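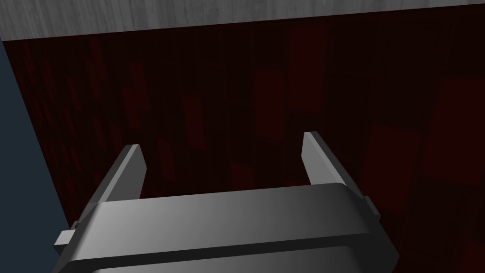
Support > Dirari Cell > Parallel Gripper > Setup and Care FAQ

Dirari Cell with Prakmont Parallel Gripper: Setup and Care FAQ

These answers cover the single-arm Dirari cell fitted with the two-finger Prakmont gripper, both the physical cell and the simulated one that ships with it. Dual-arm cells have their own page.

Do I set up the simulated cell or the real one first?

The simulated one. Load the default cell file, run the gripper through a full open and close, and save the project under a new name before changing anything. The default file is read-only and will refuse to save over itself.

Which open width should I enter?

The full mechanical stroke of the jaws is 86 mm. Enter that value in both places: the gripper page of the controller and the tool page of the simulator. The two are stored separately and do not update each other. If they differ, the simulated fingers will stop at a different point from the real ones, and approach moves checked on the screen can't be trusted.

The wrist view in the simulator shows the gripper in plain gray with no surface detail. Is a file missing?

No. The gripper model has no texture by design. The table and floor surfaces do have textures, and these can be changed under Cell > Surfaces. Changing a surface has no effect on contact or friction, which are set on a different page.

The wrist view is too dark to judge where the fingertips are. What can I change?

Raise the ambient light under View > Lighting first. If the table is still too dark, pick a lighter table surface. Dark wood textures hide the shadow of the fingers on approach, and many users rely on that shadow when jogging by hand. Don't move the wrist camera to get a better view. Its position is part of the tool calibration.

How do I set the tool center point?

1. Open the jaws fully.
2. Jog the arm until the fingers point straight down over a clear part of the table.
3. Close the jaws until the pads meet.
4. Select Tool > Center Point > From Closed Pads.
5. Open the jaws and confirm that the point stays midway between the two tips.

Repeat on the real cell using the pointed pin from the accessory kit. If the point moves to one side when the jaws open, one finger is traveling farther than the other. See the question on uneven fingers below.

What grip force should I start with?

Start at the lowest setting and step up until the part stays put during a slow lift. Force settings worked out in the simulator are a starting point only. The simulated pads don't wear and don't pick up oil.

What does fault 1205 mean?

The controller sent an open command and did not see the jaws reach the open position in time. Check these in order:

- Open width set larger than the mechanical stroke
- Connector at the wrist not fully seated
- Chips or dust in the finger guides
- Drive belt loose or broken

Clear the fault from the pendant after each check. Power cycling the cell also clears it but erases the position log, and support will ask for that log. The simulated cell raises the same fault for the first cause only.

How often do the finger guides need cleaning?

Every 700 hours of run time in a clean room or lab, and every month in a shop where metal or wood is cut. Wipe the guides with a dry lint-free cloth. Don't use compressed air, which drives dust under the wipers at the ends of the housing.

How often do they need grease?

Every 2000 hours. Use the tube supplied with the cell or the same grade from Coutinho. Put a thin film on each guide, run the jaws open and closed for one minute with nothing in them, and wipe off what gathers at the ends. Too much grease holds grit and will bring on fault 1205 sooner than too little.

One finger sits farther from center than the other. Can it be adjusted?

Yes, on the real gripper. Remove power, loosen the two screws at the base of the finger, and slide the finger to the center mark. Tighten to the value on the label inside the cover. Then set the tool center point again. In the simulator the fingers are linked and can't drift apart. From an angled wrist camera they may still look uneven on the screen. Judge spacing from the top view.

Can I fit my own fingers?

Yes. The bolt pattern is in the drawing pack. Enter the new length and weight on the tool page, and import a model of the fingers into the simulator. Collision checks use the imported shape. If you skip the import, the simulator goes on checking with the stock fingers, and a longer finger will reach the table before any warning appears. Finger blanks from Trendside fit the bolt pattern but need the pad face cut to suit the part.

The simulated fingers pass through the table. Why?

Contact for the table is turned off, or the table height was edited after the contact shape was built. Go to Cell > Contact, select the table, and choose Rebuild. This is the most common problem after a table surface has been swapped for a custom one.

What should I test before running a new program on the real cell?

Run it in the simulator at full speed with contact on. Then run it on the real cell at the slowest speed with no parts loaded and one hand on the stop. Watch the first approach and the first retreat at each station. Add parts after one full clean cycle.

Is any of the gripper serviceable beyond the guides and fingers?

The drive belt and the wrist connector can be replaced on site with the kit. The motor and its encoder can't. Opening the motor housing voids the coverage, and a gripper returned with a broken seal is repaired at the hourly rate.

What do I send with a support request?

The project file, the position log, the run hours from the pendant, and the fault number if there is one. State whether the problem shows up in the simulated cell as well. Pack a returned gripper with the jaws closed and the wrist cap on.

Last revised 5/20/22

Contact Support | Copyright Dirari. All rights reserved. | Back to top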